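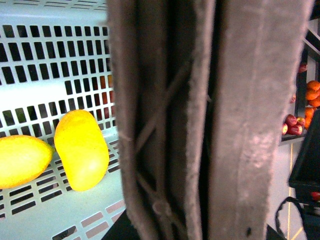 Chapter 6
Moisture Movement in Stored Grain

6.1 Introduction

Grain entering storage is a hygroscopic, respiring, porous solid. Its condition after several months depends less on the average moisture content at intake than on how that moisture is redistributed within the bulk. Chapter 5 treated the equilibrium between a single kernel and the air surrounding it. This chapter extends the treatment to the bulk as a whole, where temperature varies with position and season, and where water moves from one region to another without any being added from outside.

The practical importance of the subject is easily illustrated. A silo filled at a uniform and acceptable moisture content may develop a crusted, mouldy layer at the upper surface while the grain two metres below remains sound. A sample drawn at outloading and blended across the full depth will still return an acceptable average. The damage is local, and methods based on averages do not detect it.

After completing this chapter the reader should be able to:
distinguish diffusion, natural convection and forced convection as mechanisms of moisture transfer;
estimate the direction of moisture migration from a measured temperature profile;
calculate the change in local moisture content over a storage season;
select an aeration regime for a given bulk, climate and intake condition.

Problems marked with a dagger require the sorption tables in Appendix C.

6.2 Terms and Conventions

Moisture content is expressed on a wet basis throughout, unless the symbol carries the subscript d. Readers who have worked mainly from the drying literature, in which the dry basis is customary, should take care when comparing worked results. The conversion is given in Equation 5.4.

The term bulk refers to the grain together with its intergranular air. Porosity is the fraction of bulk volume occupied by that air. Bulk density is the mass of grain, including its moisture, divided by the volume of the bulk. In the examples that follow, a bulk density of 800 kilograms per cubic metre is assumed for wheat. Allowance for compaction under the weight of overlying grain is deferred to Section 6.9.

The surface is the upper free surface of the bulk, whether levelled or peaked. The headspace is the air between the surface and the roof. Wall temperature refers to the inner face of the wall. It is seldom equal to the ambient air temperature, particularly on the side of a steel silo exposed to afternoon sun.

6.3 The Clavascombe Silos

Several worked examples in this chapter use temperature and moisture records from a group of steel silos at Clavascombe. The records were compiled by Merike Toom and later re-analysed by Normunds Priedītis, whose corrections for cable drift are adopted here. Each silo has a flat concrete floor, a conical roof and a nominal volume of 4,000 cubic metres. Temperature cables hang at the centre and near the wall at each of the four compass points.

Two silos are of particular interest. The first was aerated and the second was left undisturbed as a control. Both were filled with wheat from the same district and levelled after filling. By May the outer grain in the control silo had cooled appreciably, while the core remained close to its intake temperature. The resulting horizontal gradient is the starting point for Example 6.1.

Readers should note that the headspace relative humidity sensor in the control silo registered 83 per cent on the morning used for Example 6.3. This is a single reading and should not be taken as a seasonal mean.

6.4 Mechanisms of Transfer

Water vapour moves through the intergranular air by two routes. In diffusion, vapour passes from regions of high vapour pressure to regions of low vapour pressure. At constant moisture content, the vapour pressure of the intergranular air rises steeply with temperature, and the net movement is consequently from warm grain to cool grain. The process is slow, being impeded by the tortuous path between kernels and by continual sorption along the way.

In natural convection, the intergranular air itself circulates. Cool air near the wall is denser than warm air in the core. It sinks along the wall, crosses the floor and rises through the centre, taking up moisture as it warms. On reaching the cooler grain beneath the surface, it gives up part of that moisture.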